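Plustham Home Help > Furniture > Finishes and care

Whitish haze in the middle of a blond wood table

Posted by Rhun Yorath

I have a light wood dining table, bought secondhand in June. The previous owner said it was solid with a clear coat but didn't know which kind. When the ceiling light is on, the middle looks almost white and the outer parts look beige. I can't tell whether the finish has worn, whether a cleaner has left a film, or whether I am only seeing glare. I wipe it with a damp cloth and a drop of dish soap. No wax, no polish.
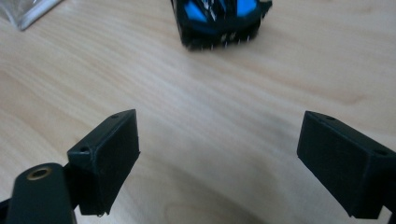

The surface feels smooth everywhere and there are no rings or scratches I can find with a fingernail. I would prefer not to sand it if I can avoid it. What should I check first?

3 replies

Liam Horrocks

Check the light before the finish. Turn off the ceiling fixture, close the blinds, and hold a flashlight nearly flat to the surface. Walk to the other end and repeat. Glare moves when you move; a film or a worn patch stays where it is.

If the pale area stays put, test for residue. Mix one part white vinegar with 4 parts water, dampen a cloth, wipe a patch the size of your hand and dry it at once. Compare it with the patch next to it. A clear difference means soap film, and the rest of the top can be done the same way — twice if needed, with plain water last.

If there is no difference, put a single drop of water on the pale area and another near the edge. Leave them for 3 minutes. Beading in both spots means the coat is intact. If the drop in the middle soaks in and darkens the wood, the coat has worn through and you need to recoat. For that you would scuff lightly by hand, along the grain, with around 800 grit. Find out what the old finish is before you buy anything.

Endang Ginting

Just oil it. I use Leltwood on mine and it looks fine.

Mitra Talebi

I would not oil it yet. Oil over an intact clear coat does not penetrate; it stays on top, goes sticky and collects dust. Do the water drop test first.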